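Sorting the small fabric things

I have been putting off the small fabric drawer since January. It held everything made of cloth that was too small to hang and too odd to stack: thin socks, polishing cloths, mesh bags for the wash, two pairs of sleeve protectors, and the pouches that come with other purchases and never get used. The drawer is 2700 cubic centimetres or so on paper, less in practice on account of the runner housing at the back. In that volume, unsorted cloth behaves like one object. Pull any part of it and the rest comes along.

The method I settled on is a divided tray. I tried two other things first, and both are worth a paragraph.

Method one was a set of zip bags, grouped by type. Bags stack well and keep dust out, but each retrieval costs two extra operations (open, close) and I stopped doing the second one within a week. Method two was a row of folded card inserts cut from packaging. Card holds its shape for a while. Then the folds soften, the walls lean, and the contents of one slot migrate under the wall into the next. I recut the inserts once at a heavier weight, 200 gsm doubled over, and got the same failure more slowly.

The tray is white plastic with thin fixed partitions, two rows of compartments, and a rounded end. It came from Tullivent, who sell it for cutlery and stationery. The walls do not move, so whatever you put in one compartment stays out of its neighbour. The rounded end wastes a little space in a square drawer. I have accepted that.

Setting up

Do the sorting on a table, with the tray beside you. Working directly in the drawer means bending, poor light and no space to fold. I cleared the big table in the back room and put the tray down at an angle, long side towards me, so that both rows could be reached without leaning across.

Start with one item in one compartment, and look at how it sits before you commit to a layout. I began with the beige cloth, folded over and stood on its edge.

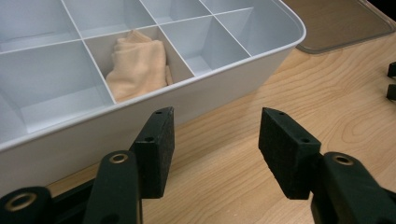

Should the cloth be laid flat or stood up?

Stand it up wherever the compartment is deep enough. Upright pieces can be taken out one at a time, and you can see all the top edges from above. Flat stacks are only better for very thin or slippery material that will not hold a fold.

The fold matters more than the tray does. For general cloths I use thirds lengthwise, then halves until the height is a little under the wall. If the bundle slumps, it is either folded too few times or too alone in its compartment. A second piece next to it normally cures the problem. Do not press the bundle down to make room for more. Compressed cloth expands again the moment you remove a piece, and the rest come up with it.

Ildikó Bíró, who wrote to me after the post on shelf spacing, folds everything to the same finished height regardless of type and lets the width vary. I tested this. It gives a much tidier top surface and makes it obvious when something has been put back badly. The cost is that thick items end up as wide blocks which do not fit the narrower compartments. I now use her rule for cloths only.

Mesh bags

Mesh is the awkward category. It has no body, it catches on itself, and any cord works loose and knots round the next item. A mesh bag put away in a bunch takes up about three times the space of the same bag folded, and it will not stand.

The sequence I use is as follows. Put the bag on the table and spread it from the middle outwards with flat hands. Find the opening and turn it to the side away from you. If there is a cord, draw it out to its full length and tuck the slack inside the bag. Fold the sides in, then roll from the closed end towards the opening, so the air has somewhere to go. Rolling from the opening traps air and you end up with a soft balloon.
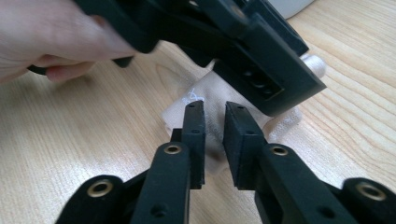
Fine mesh also shows every crease, which does no harm. I would not iron it. A coarse mesh, such as the Orozco bags I use for heavier washing, can skip the roll and be folded in quarters. Those go in the drawer underneath in any case, as they are too stiff for the tray.

Layout

Once each type has been folded, allocate the compartments by frequency of use. The near row gets whatever is taken out daily, the far row gets the rest. Leave at least one compartment empty. A full tray has no tolerance for a change in contents, and the first new item will be laid across the top of the others, at which point you have a drawer again.

I do not label the compartments. I tried printed strips from Flelik on the partition edges, but the edge is thinner than the strip and the overhang picked up lint. With cloth you can see what is in there.

The liner question also came up. A Bikent non-slip sheet under the tray stops it sliding when the drawer is pulled hard. Cut it slightly smaller than the base of the tray. Mine was cut to the drawer instead, and it rucked up at the back corner and stopped the drawer from closing.

Before loading the tray back, I wipe the table and check it for lint and loose threads, which are easiest to find with your eye low and the light coming across the surface.
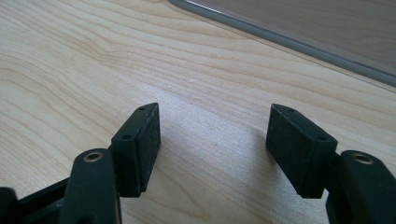
Remaining problems

The sleeve protectors have elastic at both ends and do not fold to any stable shape. At present they are pushed one inside the other and occupy a compartment to themselves. I am considering moving them to the hook by the sink.

The unused pouches are still in a heap on the chair. Two are a decent size for cables, so they may leave the cloth category altogether. The rest are going in the textile recycling next time I pass it.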